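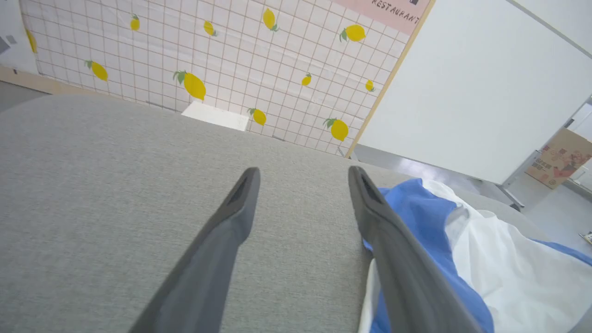

Budget for the Work Before the Robot

Every spring I read equipment requests from groups that want to start handling soft goods with a robot. By soft goods I mean towels, shirts, napkins, seat covers, anything made of cloth that doesn't keep its shape when you pick it up. I have been reading these requests for long enough that I can usually guess the order of the lines. The arm comes first and takes most of the page. The gripper comes second, with whatever fingers the seller ships. Computers are third. At the bottom there is a line called "misc. supplies," and the number next to it is whatever was left over.

I think this order is backward and I would like to see it change. The bottom line decides how much work gets done in the first year, and it is the one that gets the least thought.

I should say where I'm coming from. I handle purchasing for Prurnine, a small company that builds systems for clearing and resetting rooms where people eat and sit. I'm not an engineer. I came over from hotel supply, where I bought linens and banquet chairs, and much of what I believe about robot budgets comes from that job. In a hotel, the cost of a tablecloth is mostly the cost of washing it, storing it, finding it and replacing it. The price on the invoice is the small part. A robot cell that works with cloth has the same problem on a smaller scale, and the people who plan it rarely come from a business where they would have learned that.

Take fingers. A standard two-finger gripper comes with a standard pair of fingers, and for boxes and bottles they may be all you need. Cloth is harder on the choice. The tip has to get under a fold or pinch a ridge of material against a soft surface, and a shape that does well on a tabletop can do badly on a padded seat, where the surface gives when you press. You won't know which shape you want until you have tried several. Pads wear down. Edges pick up lint. Someone closes the gripper on the side of a table.

Our first plan at Prurnine had one set of fingers in it. The second plan had six, plus a small allowance for pads, and that change did more for the schedule than anything else we bought that year. A spare set in a drawer means a bad tip costs you the time it takes to turn a few screws. Without the spare, it costs you however long the supplier takes, and during that time the most expensive item in the room sits still.

The wrist camera belongs in the same group. It rides out where the bumping happens. If yours is a small one, buy two and buy extra cables. I would put cables ahead of nearly any accessory in the catalog. They fail from being bent thousands of times, and an arm bends them all day. Ask the seller how the cable is routed past the last joint and whether you can replace it yourself. If the answer is that the arm goes back for service, write down how long that takes and treat it as part of the price.

Then there is the room. This is where I disagree with most of the plans I see, including some written by people I respect.

The usual plan has a bench, a plain table, good lights and a clean wall. It's tidy and easy to cost. But if the machine is meant for a place with patterned walls, cushioned seating, signs, doors and boxes that came in and haven't been put away, then a clean bench is a place to learn the easy half of the job. A blue and white cloth on a bare table is easy to find. Put it on gray upholstery in front of a busy wall and there is more to sort out. The furniture and the wall covering are test equipment. They should be on the list as test equipment, with a line and a price, and somebody should be allowed to spend money on them without having to defend it as decoration.

None of it has to be expensive. A secondhand cushioned bench is fine. Printed panels are cheap and you can change them. What matters is that the plan includes changing them. One room dressed one way gets learned by heart, by the system and by the people running it. I'd sooner pay for three cheap looks over the course of a year than one good one.

Eyvindur Brynjólfsdóttir, who ran the floor at Ballby before it was folded into a larger group, disagreed with me on this for a long time, and the other side of the argument deserves a fair hearing. Eyvindur's view was that a busy room hides faults. If the arm misses a grasp on a plain table, you know the grasp was bad. If it misses in a dressed room, you can spend a week arguing about whether it was the lighting, the seat or the pattern. Start plain, get the motion right, and spend on the room later.

I accept the first part. You do want a plain setup for finding faults, and it should stay up the whole time. My trouble is with "later." In the budgets I have seen, later money isn't set aside. It's a hope that something will be left. By autumn the remaining funds have gone to a second computer or an urgent repair, and the room stays plain through the end of the project. If you want the dressed room in month seven, put it in the budget in month one with an amount next to it.

Here are our own numbers, for scale. For the first room we spent $629 on everything that wasn't the machine, its computers or its mounting: seating, wall panels, boards, stands, a rolling bin and the first batch of cloth. The request had asked for $2000 and I had approved it, so we came in well under. I left the balance in that line, and we used it up over the following months on cloth, mostly. Compared with the arm, either figure is small. Yet in the meeting where we settled the plan, the room took more of our time than the arm did, with one person after another asking whether we really needed a bench.

Cloth deserves its own line. People assume they can bring in a few old towels from home. They can, for a day. After that you want known items in known quantities, with duplicates, and you want some in sizes and colors that are awkward on purpose. Cloth changes as it's handled and washed. It gets softer, it shrinks a little, the hem starts to curl. A result from June on a new napkin may not hold for the same napkin after a season of use. Keep some back unopened. Label the bags. Pay for laundry, or buy a machine and pay for someone's time to run it, and put that time in the budget too.

Which brings me to labor. Resetting a cloth task by hand between tries takes a person. They crumple the cloth, put it back on the seat, check that nothing has moved that shouldn't have, and go again. It's dull, it takes attention, and it can't be done well for a full day by someone who also has other duties. Plans tend to list engineers and leave out this person entirely. Then an engineer does it, at an engineer's pay, and does it badly after lunch. If you can only afford one addition to your plan after reading this, make it a part-time person whose job is resets and housekeeping.

On suppliers, I'll be brief. We had two quotes for integration work, from Orketti and from Þórarinsdóttir. Orketti was cheaper on the total. Þórarinsdóttir had broken out spare parts, training and the first service visit as separate items, and had written in a 90-day period during which we could swap finger designs at cost. We chose the second. The higher total bothered our finance people until we went down both quotes line by line and marked what was missing from the first. Once we had priced the missing lines ourselves, there wasn't much between them. I would ask any seller to quote that way, and I'd be wary of one who won't.

I would also ask them about floor space. Drawings show the reach of the arm and stop there. You need room for a person to walk behind the seating, somewhere for boards to stand when they aren't being used, and shelving for the boxes that parts arrive in, which you will want to keep for returns. If you don't plan for those boxes they will end up inside the work area, and at some point somebody will move one and spend an afternoon wondering why the results changed.

So here is the order I'd like to see on the next request. Start with a page on the job: what is being picked up, from what, in what kind of room, how many times a day. Price the cloth, the furniture and the surroundings from that page. Price the person who will reset it. Price the fingers, pads, cables and spare camera. Add storage and laundry. Then turn to the arm, and buy the one that suits the job with the money that remains. In a good number of cases it will be a smaller arm than the one people had in mind. Napkins don't weigh much.

I know this won't be popular with the groups that have already picked a model and are writing the request around it. They can still send it in. I'll read it from the bottom up.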